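Drerkaleck: sim-first planning kit for a small gripper cell

README and data card in one, because I know I'd never keep two files up to date.
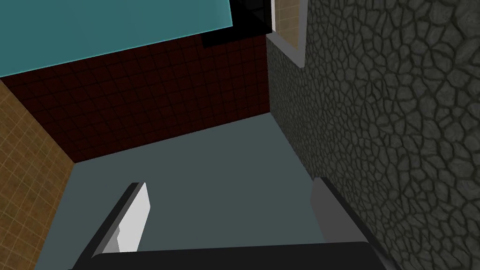
I started Drerkaleck when our workshop at Clumix began talking about buying an arm, and every quote that came in assumed we already knew what we wanted. We didn't! So before signing anything I built a simulated workspace, ran a two-finger gripper around in it and kept the numbers. If you're pricing up your first cell, you might get some use out of it too.

What's in the folder

episodes/ has 800 short simulated runs, wrist view only
budget/ has the planning sheets (plain CSV, opens in anything)
rooms/ has the wall and floor textures, plus the layout files
notes.txt is my running grumbles, read at your own risk

The rooms are made up on purpose. I swap tile, stone and flat colour between them so a vision model doesn't get too cosy with one background. Your real bench will be a lot duller, and you can add your own colours in rooms/custom if you want something closer to home.

How the budget sheets work

Each sheet is one shopping scenario. You put in the arm, the gripper, the camera, the mounting plate and the guarding, and it adds freight, spares and setup hours at the bottom. I left the prices blank in the shared copy — they go stale fast, and what I was quoted in November won't help you much. Freight gets its own line because I forgot it the first time and had to go back and ask for more money, cap in hand.

A few things I'd budget for early:

Spare fingertips. Put a set on the first order, while you're paying shipping anyway.
Cables long enough for the arm at full stretch (measure it, then add some slack).
A wrist camera that can focus up close. I nearly bought one that couldn't.
Labour for calibration. My first sheet had 33 hours for setup and I've left it in as the default, but change it to suit your crew.

Splits

600 runs for training, 100 for validation and 100 for testing. Rooms don't repeat across the splits. If you make your own rooms, please keep it that way, or your scores will look better than they should and you'll end up defending them to whoever pays the bills.

Known gaps

There's no sensor noise to speak of, and the lighting is kinder than any shed I've worked in. Contact forces are rough, so please don't pick a motor size from them. I use the runs to compare camera mounts and reach, and that's as far as I'd trust them for spending decisions.

The Vistutine sheet is half done. It's the two-arm version, and I haven't settled how to split the cost of the shared controller.

Licence and changes

Use it, change it, pass it along. If you fix a formula in the sheets, send me the corrected row with a line on what was wrong and I'll merge it into the next version.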